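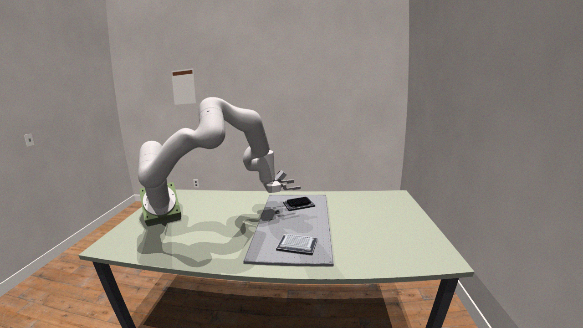
I finally spent a whole weekend comparing grippers in simulation, and I'm still a bit giddy about it! The job is simple to describe: pick up a multiwell plate from the board, carry it down to the other end, set it down square. Two plates, one black and one whitish, and I like to start them both a little crooked, turned opposite ways, so the gripper can't get by on a lucky approach angle.

First up was the Jedomard two-finger, which I've used for ages. I ran 100 pickups and it managed 97, a very decent score until you look at the three it dropped. All three were the same thing: one finger touched early, the plate swung, and the other finger closed on a corner. Ouch.

Then I swapped in the three-finger model from Ivemo. Same arm, same table, same controller (Tosstead, default gains, I promise I didn't fiddle). It went 141 pickups before its first miss, and I only stopped watching because my tea had gone cold. The third finger seems to nudge a crooked plate straight while the other two are still closing — lovely to watch in slow motion.

It does have its annoyances. Those fingers stick out a fair way, so the planner gets nervous whenever the plates sit close together, and I lost most of an evening to a wrist pose that kept flipping. Raising the approach height fixed it.

Next I want to try Aydoğan's depth camera model on the wrist, because right now the arm gets the plate poses straight from the simulator and that's cheating. I've got nearly 1,282 saved start layouts to throw at it. If you've tuned one of these for black plates, please tell me what settings you used!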